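Galstead School of Design and Making
Module 1551: Play Materials and Room Layout
Unit 8: Shape boxes, tables and small pieces
Notes by Kiprono Barasa

Carried over from Unit 7: the difference between a piece and its container, and the terms opening, clearance and lead-in. Anyone who missed it should read the last two pages of those notes before starting on the exercise.

8.1 Terms

A shape box is a closed or partly closed container with openings in one or more faces, each opening matched to a family of pieces. The opening is described by its outline (circle, square, star) and by its clearance, meaning the gap left between piece and edge when the piece is centred. Clearance is given per side. A 30 mm disc in a 33 mm hole therefore has a clearance of 1.5 mm, and students who write 3 mm lose the mark.

The lead-in is any rounding or chamfer on the outer edge of the opening. A generous lead-in lets a tilted piece find its way. Without one, the piece catches on the corner and the user has to correct both position and angle at once.

A false fit is a piece that will pass through an opening not meant for it. Small cylinders through square holes are the usual case. Check every piece against every opening, in every orientation, and write the results as a grid.

8.2 Which face carries the openings

Top openings are the simplest. Gravity does the last part of the work, and the piece can be let go as soon as it is started in the hole. The user needs to see the face from above, so a tall box on a high table is a poor choice for a seated child.

Side openings are harder. The piece has to be held level and pushed until its weight passes the inner edge; let go early and it drops outside. The wall thickness matters more here than it does on top, and a thick wall calls for a longer push. Side openings also fix the direction from which the box is approached, so the box has to be turned, or the user has to move, to reach another face.

A handle on top takes up space that could have held an opening. In return the box can be carried in one hand with the pieces inside. Check that the handle does not stop the box from being stood on its other faces if the activity calls for that.

8.3 Colour

Colour may be used in three ways: as decoration, as a cue that pairs piece and opening, or as a deliberate distractor. State which one applies. If the red piece goes through any opening regardless of colour, colour is decoration. If piece and opening share a colour, the task can be solved without attending to outline, and results must not be reported as shape matching.

Blue, orange, green and yellow make a workable set on pale wood. All four stand out from the background, though orange and yellow move closer together under warm lamps. Check the set at the time of day when the room will be used. The Findau room has a strong afternoon cast in July and pale yellow shapes suffer most.

8.4 Table and wall

A plain table is preferred. The top should be lighter or darker than the pieces by a clear margin, and free of strong pattern. Against a white wall the outline of the box is easy to pick out, and there is less behind it to draw the eye. Dark legs cause no difficulty as they are below the working area.

For the seated exercise use the fixed tables in the Pattinasarany Building, which are 62 cm high. Do not mix table heights within one set of readings. If the box is being stored between turns, keep it towards one end so that the middle of the top stays clear for sorting.

For the standing layout, compare the light wooden box on the table at the left, with its coloured cutouts on the side and the small handle on top. The table has a light beige top and black metal legs. The small red piece in front is the one to think about when reading 8.5.
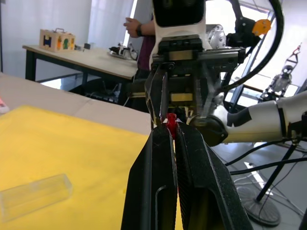
8.5 Small pieces

Small pieces are assessed separately from the box. Record for each:

Greatest length, width and depth, in millimetres.
Surface: matt or glossy. A glossy surface gives highlights that can hide the outline, and it tends to slip when held at the tips.
Regularity: whether opposite sides are parallel. An irregular piece has few good places to hold, and it may turn as pressure is applied.
Free area: how much of the surface remains uncovered once the piece is held.

Free area governs the handover. When a piece passes from one holder to another there is a moment when both are in contact with it, and each needs its own part of the surface. On a long peg the two can hold opposite ends. On a very small piece the contact areas crowd together, and the order of release has to be agreed beforehand: second holder closes, first holder opens, second holder withdraws. Sketch the contact areas before trying it — a side view is enough.

Pieces small enough to be swallowed are not to be left out with any box intended for young children. Keep them in the lidded Nerovis trays and sign the tray back in full.

8.6 Exercise

Work in pairs. Take one box and a set of eight pieces from the store.

1. Measure each opening and each piece. Calculate clearance per side.
2. Draw up the false-fit grid.
3. Place the box near the end of the table, then at the centre, and note which openings can be reached without turning it.
4. Repeat step 3 standing.
5. Choose the smallest piece and sketch a handover, marking the contact areas of both holders.

Allow roughly 3 minutes per piece for the measuring. Hand in the grid, the reach notes and the sketch on one sheet, both names at the top.

Next unit: lids, catches and hinges. Bring callipers.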